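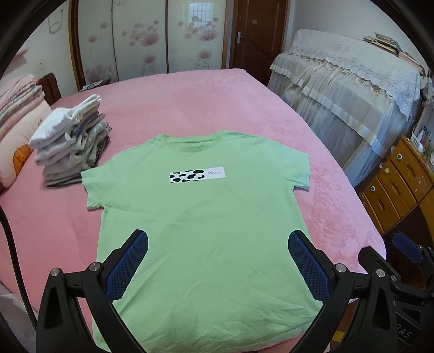
Looking after your hand-held grippers: frequently asked questions

Welcome! Corina Onu and Sânziana Mihăilă look after the grippers here at Senddale, and between them they've answered most of these by phone at one time or another, so we've gathered the answers in one place. If yours is missing, do write to us.

How often should I clean the finger pads?

At the end of every folding session, please, and once in the middle if you're working with fleece, plush or anything new that sheds. Wipe the textured face with a barely damp cloth, going along the grooves and then across them, and let it air dry. No alcohol, no hand cream on your fingers beforehand (we know, we know, it's dry in winter).

The cloth keeps slipping out. Do I need new pads?

Maybe, but try cleaning first! Lint in the texture is the usual culprit. If a clean pad still lets go of a T-shirt sleeve, look at how the two fingers meet when you close them slowly on nothing. They should touch along their whole length. If one side touches early, the finger has shifted and needs to be set straight again.
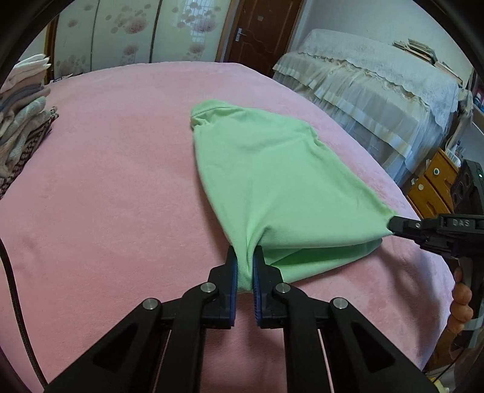

When you work with a pair, check both of them, even if only one is giving you trouble. You pull the cloth between the two, so a weak grip on one side can feel exactly like a weak grip on the other, and Corina has changed plenty of perfectly good pads that way.

How tight should the screws be?

Snug, and then stop. If the fingers feel stiff when you open and close them, you've gone too far, so back off a little and try again. Have a quick look at them every 800 grasps or so your log shows.

When are pads replaced for good?

We change them after 3 months of regular use, or sooner if the texture has gone smooth in the middle. Always change both pads on a gripper together.

Where should the cable go?

Off to one side, with enough slack that you can reach the far edge of the bed or table without a tug.

Can I send mine in?

Of course. Post it to the Trunby workshop with your name and a note on what it's doing wrong. Allow 2 weeks, and please keep your charger at home.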